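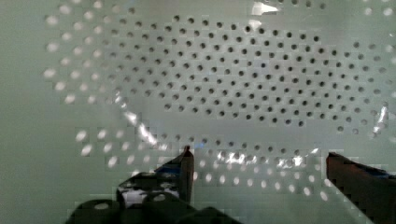 Staggered rows of small round holes in a mint-green panel.

Iklow Pattern Club – Frequently Asked Questions
Last updated 2/6/21

What is the club?

Iklow is an online club for people who like drawing repeat patterns: stripes, spots, leaves, teapots, anything that can go on and on across a page. Inger Thygesen started it as an evening class in the back room at Prundberg and it moved online in April. We share work, try out new kinds of repeat and have a lovely time talking about wallpaper.

Do I need to be able to draw?

No! Some of our favourite patterns started as a thumbprint or a potato cut in half. If you can make one mark you like, you can make a pattern, and the repeat does an astonishing amount of the work for you. Quite a few members came along saying they couldn't draw and now can't walk past a tiled floor without stopping.

What do I need to get started?

Plain paper, a pencil, a ruler, scissors and sticky tape will see you through the first few projects. Tracing paper is handy and greaseproof paper from the kitchen drawer does the same job. Please don't rush out and buy paints. Wait until you know whether you're a felt-tip person or a gouache person (it's a surprisingly firm divide).

What's a tile?

The tile is the piece of pattern that gets repeated. Usually it's a square, but it can be a rectangle, a diamond or a hexagon. When the right-hand side of the tile matches the left, and the top matches the bottom, you can lay copies next to each other and the joins vanish. The first time it works is a real thrill.

What's the difference between a straight repeat, a brick repeat and a half-drop?

In a straight repeat, the tiles sit in neat rows and columns, like squared paper. In a brick repeat, every other row slides sideways by half a tile, as in a brick wall. In a half-drop, every other column slides down by half a tile. Straight repeats look calm and a bit formal. Brick and half-drop repeats have more bounce, and they hide the tile better, so lots of printed fabric uses them.

Try the same spot in all three before you decide. Spots are brilliant for this, and once you've got your eye in you'll start seeing staggered ones everywhere – radiator covers, colanders, speaker fronts, the backs of old chairs.

My pattern has stripes running through it that I didn't draw. What's happened?

We call these tramlines and everyone gets them. They appear when the gaps between your shapes line up from one tile to the next. Stick a few copies on the wall, step back and half close your eyes. You'll see the line straight away. Then nudge a leaf or a dot across the gap and look again. Small filler shapes help too, but go gently or you'll end up with a pattern that's all filler.

How do I make a tile by hand?

Draw your main shape in the middle of a square of paper, keeping away from the sides. Cut the square in half from top to bottom, swap the two halves over and tape them together on the back. Now cut it in half from left to right and swap the top and bottom pieces. Your drawing will be out at the corners with a big blank space in the middle. Fill that space, and don't touch the outside edges while you're doing it. That's your tile. Photocopy it and start sticking!

Can I use a computer instead?

Of course. Any drawing program that lets you move a picture and wrap it round the edges will do. Inger still asks people to make their first tile with scissors, as the cutting and swapping makes sense of what the program is doing later.

How many colours should I use?

Start with 2, one for the background and one for the shapes. It feels mean, but it teaches you to look at the spaces between things. After that, add one at a time and stop when you start feeling muddled.

How long is a season and what does it cover?

Each season is 11 weeks. We spend the opening weeks on dots and stripes, go on to plants and animals, and finish with a project of your own. Past projects have included a lampshade, the lining of a coat and a complete set of drawer papers for a doll's house – still talked about with awe.

What are the Andel and Abbasi groups?

They're our two chat groups. Andel is for beginners and for anyone who likes a slower pace. Abbasi is for members who want a detailed opinion on their work. You can belong to both and switch whenever you fancy.

Can children join?

Yes, from age 7, with a grown-up alongside. Potato prints go down very well.

Can I sell things with my patterns on?

Anything you've drawn yourself is yours to use as you like. If you've traced or closely followed somebody else's design, please keep it for practice.

Where can I see members' work?

The gallery has just passed 1,000 patterns and you can search it by colour or type of repeat. Have a wander through the half-drops first, they're gorgeous.

I've missed a few weeks. Can I still catch up?

Yes, easily. All the project sheets stay up until the next season starts, and you can post your work late in either group.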